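Purninar Guest Floor Guide, part 4: Day shift with the arm
Revision of Aug 9, 2020, by Emlyn Lewis. Replaces the version Eifion Rees wrote, which was shorter and had swearing in it.

## 4.1 What your job is now

You used to tidy the lounge units. The arm tidies them now, and you tidy what the arm can't, which on a bad morning is most of it. Your title on the rota has changed from "room attendant" to "cell lead." The pay band has not changed. Questions about that go to Nuvard, who will send you a survey.

## 4.2 Before you start a run

1. Put on closed shoes. The floor cables are live and they stay where they are during a run.
2. Check the tape on both fingertips. Wrinkled is fine. If a strand is long enough to catch on a drawer front, trim it.
3. Walk the coiled cable from the arm to its plug. Nothing should be standing on it, including you.
4. Open the Woker panel and load the room list. If it offers to "optimize" the list, decline.
5. Set the grip limit to 800 for bags and soft goods. For glass, use 169.

**Caution:** The grip limit does not reset between items. Going from a bag to a jar without changing it is how we came to own a dustpan per floor.

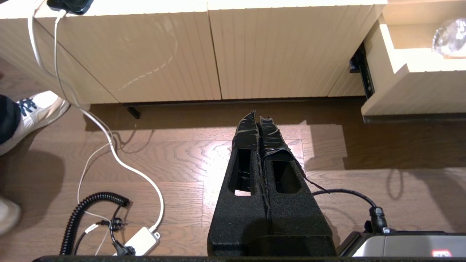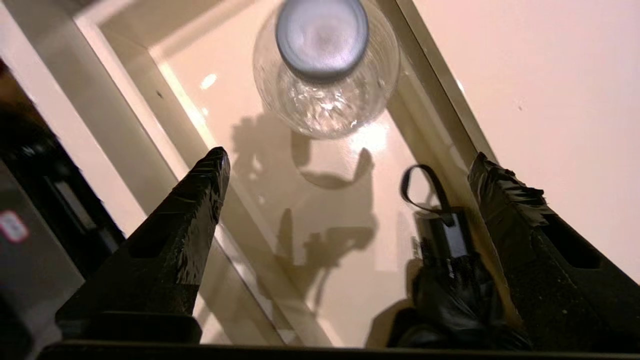
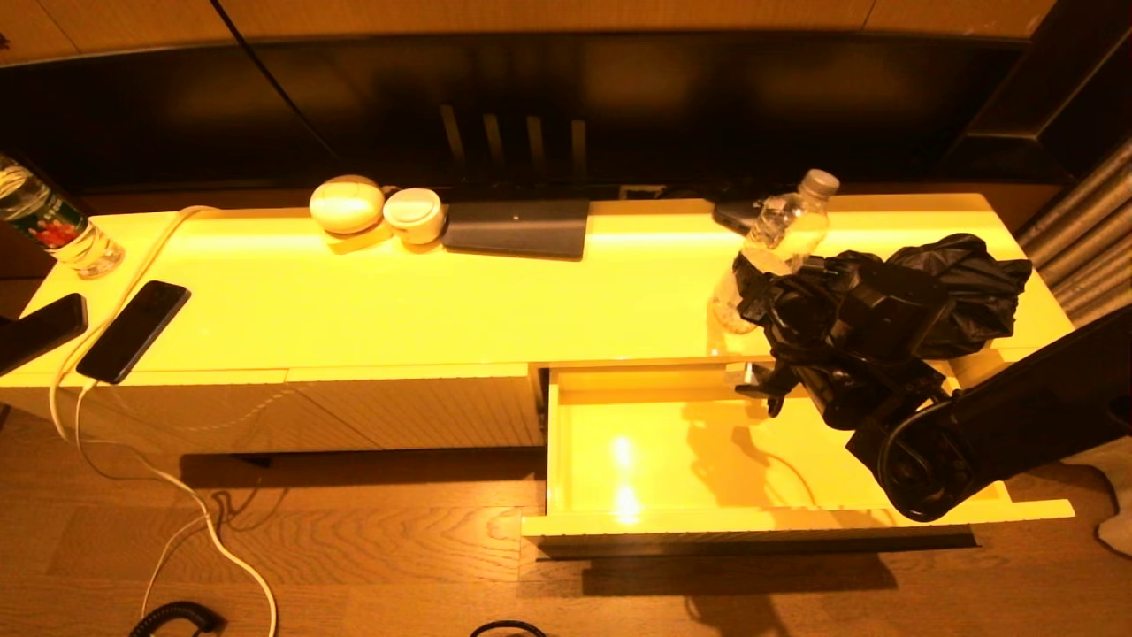
## 4.3 During the run

6. Stay on your side of the cabinet. You may lean in to look. You may not lean in to help.
7. Call out each item as you log it. This feels silly for the first 2 shifts and then you find yourself doing it at the supermarket.
8. If the arm pauses over a drawer for longer than it takes you to get annoyed, press Hold, wait for the amber light, and press Resume. Don't press Resume twice.
9. Guests' phones and chargers are never on the room list. If the arm goes for one, press Stop – the big one – and fill in a Bevan slip.

**Note:** Error 1317 means "object not recognized." It also means "drawer already open," and once, for an entire October, it meant nothing at all. Clear it and carry on.

## 4.4 After the run

10. Park the arm before you unplug anything.
11. Close the drawers by hand. The arm can close them, but it does so with feeling.
12. Write down anything you had to redo yourself. Eifion used to leave this box blank to be kind to the machine, and head office concluded that we needed fewer people. Fill in the box.

Breaks are as before. The arm doesn't take one, so press Hold when you go.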